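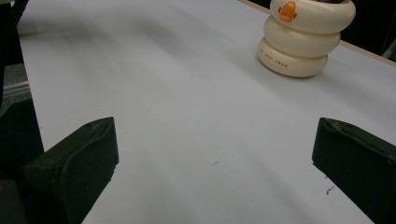 Tidbridge 1225 Voltage Regulator, 6 Volt, Two-Brush Generators

Part number: 1225
Availability: In stock
Supplied with: regulator, mounting plate, two rubber washers, four ring terminals, wiring sheet

The Tidbridge 1225 is a solid-state regulator and cutout for vintage motorcycles fitted with a two-brush DC generator. It replaces the mechanical regulator box and uses the same four connections. There are no points to clean and no springs to set. The electronics are sealed in resin inside a black aluminum case, small enough to fit inside most original regulator covers if you want the bike to look stock.

The unit is built for Tidbridge by Skorner and every one is run on a test bench under load before it is packed.

Operation

The field circuit is switched electronically to hold the battery at a steady voltage. Charging starts at 1000 generator rpm with the battery in average condition. Full output is reached at some 4000 rpm, depending on the armature and the state of the brushes. Output current is limited to protect the generator when the battery is low. The cutout function is handled by a power diode, so the battery cannot discharge back through the armature when the engine is stopped.

Below cut-in speed the lights run from the battery only. This is normal for the type of generator and will not be changed by any regulator.

Polarity

The 1225 is supplied for positive ground. A negative ground version is available to order under part number 1225N. The two are not interchangeable, and connecting either one backwards will destroy it. Check which battery post goes to the frame before ordering, as many bikes have been changed over the years. If the polarity of the bike has been changed, the generator must be flashed to match before the regulator is connected.

Installation

Disconnect the battery. Remove the old regulator and label the wires as they come off: armature, field, battery and ground. Clean the mounting point to bare metal and bolt down the plate using the rubber washers between plate and case. Run the ground wire directly to the engine or the battery post. Do not rely on a painted bracket for the ground.

Connect armature and field first, then ground, then battery. Tighten the terminals by hand with a small screwdriver. The studs are brass and will strip if forced.

The unit should be mounted at least 30 mm clear of the exhaust and should have some air moving past it. Do not mount it inside a closed toolbox.

Before you fit it

A regulator will not correct a bad generator. With the regulator disconnected, check that the brushes move freely, that the commutator is clean and that the field coil is not shorted to the case. The test procedure is on the wiring sheet. Faults found after installation are usually a poor ground or a worn commutator.

Not suitable for

Three-brush generators
Alternators of any type
12 volt systems
Magneto-only machines with direct lighting

Related parts

Spanos brush set, two-brush generators
Besteo 6 volt sealed battery
1225N regulator, negative ground
Replacement mounting plate with rubber washers

Returns

Unused units can be returned in the original packing. Units with marked terminals are treated as fitted and will be tested before any exchange. Technical questions on fitment go to Zoi Alexiou at the parts desk. Please include the make, model and year of the motorcycle and the number stamped on the generator body.

Wiring sheet revised September 2022. Earlier sheets show the field and armature studs in the opposite order and should be discarded.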